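Fixing a gripper that loses its width reading when you work near bright lights

Trinthorpe support notes, hand-held grippers
Written by Aroha Sutcliffe, updated in April

Use this guide if the opening width in your recordings jumps, freezes or drops to zero while the fingers are still moving normally. We lost most of a Saturday to this fault on the two-handed setup. The motors were blamed first, then the cable, and neither had anything wrong with it.

What the fault looks like

Open the session in the Trirnine viewer and plot finger width against time. A healthy trace is a smooth line. A bad one has flat stretches with sharp steps at each end. The flat parts are the software holding the last good value after it loses sight of the marker. Up to 28 missed readings in a row will be held like this before the session is flagged, so a short fault can get through without a warning.

The danger comes later. If you replay a bad session on a powered arm, the arm treats each step as a real command and the fingers snap shut. Julián Sepúlveda got a pinched thumb that way. Do not replay anything on hardware until you have finished the checks below.

Before you start

Turn off replay at the arm controller and press the stop button. Leave it pressed. You will need a soft dry cloth, a 2 mm hex key, and something thin and upright to grip. A coat rack, a broom handle or a mic stand will do.

Step 1. Clean the marker and the lens

Wipe each marker with the dry cloth. Don't use alcohol on the printed ones, as it lifts the ink. Do the lens next, with a clean part of the cloth. Check that the marker is flat on its mount and none of the corners have curled.

Step 2. Record a short test in the place where it failed

Go back to the same room with the same lights on. A test at your desk tells you very little. Stand where the overhead lights are in view and bring the gripper slowly up to a thin pole. Close, hold, open, then back away. Do it again with the gripper tilted a little to each side. 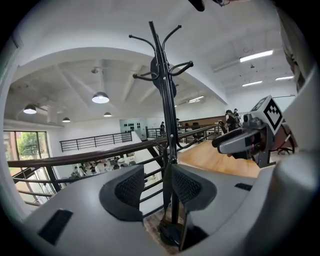
Run the test twice, once with automatic exposure and once with it locked. If the trace steps only on automatic, the exposure is your problem. The camera darkens the picture when a lamp comes into view, and the marker detector can no longer separate the black squares from the white.

Step 3. Lock the exposure

In the Trirnine settings, set exposure to manual and start at 1000. Lower it until the white parts of the marker stop washing out. Save the profile under the name of the room. Ottavio Rinaldi keeps one profile per floor, and I'd suggest the same if your ceiling lights differ.

Step 4. Check the marker mount

If the steps show up on both tests, try to wiggle the marker mount with one finger. It should not move. Tighten the screw with the hex key until it is snug and stop there. The threads are soft and we have stripped two already.

Step 5. Throw out the bad sessions

Filter for any session with held readings and move those files out of the replay folder. Don't smooth them. Smoothing hides the step and the width is still wrong.

Putting it back in service

Release the stop button only when a fresh test shows a clean trace. Replay the first session at the lowest speed with hands clear of the fingers. If it still snaps, press stop, leave the tool as it is and send the log to Beverley Maihi with the room name and the exposure value.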